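Writing pass criteria for simulated grasps
Posted Saturday, July 18, 2020

The last rule we added to our evaluation sheet at Blackwood is one sentence long: a task may not be scored by anyone who has tuned the policy being scored. It took two meetings to agree on, mostly over what counts as tuning. Priya Hutchins wanted it to include changing the gains on the gripper controller. I argued against that in March and have since changed my mind.

The rest of the sheet is older. These are the rules I would keep if I had to cut it down.

Write the success condition before the first run. "Picks up the banana" is a label. A condition gives a lift height, a hold time, and the state of everything else on the table at the end of the hold. If the object is up and a dish has been pushed off the table, our sheet scores a fail. Other groups score that as a pass with a note, and their numbers cannot be compared with ours.

Fix the seeds and publish them. We run 300 episodes per task and keep the seed list in the same repository as the task file. Anyone who drops a seed has to write down which one and why. Physics blowups count as failures unless the same seed blows up with the arm parked.

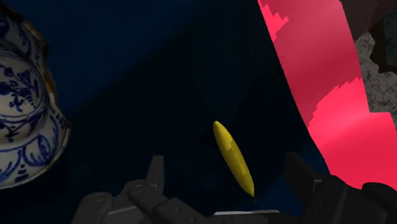 Vary lighting and pose separately. For a long time our randomizer changed both at once, and when a score dropped we could not say which one had done it. Špela Delić split the script into two passes. The lighting pass holds every object pose constant — including the clutter — and the pose pass uses one lighting setup throughout.

State the collision mesh. Render meshes and contact meshes often differ, and thin objects suffer most. A grasp that looks fine on screen may be closing on a convex hull wider than the fruit.

Report failures by type. We use nine codes. Code 4, "closed on nothing," is the one people most want to merge with code 5, "slipped during lift." Keep them apart. They point to different repairs.

Version 500 of the task file is the current one. Results from earlier versions stay in the archive but do not go in the same table.

Still open: whether a retry inside one episode counts as one attempt or two. Our sheet says one, with the retry logged. Lesego Buthelezi disagrees, and her draft wording goes to review next.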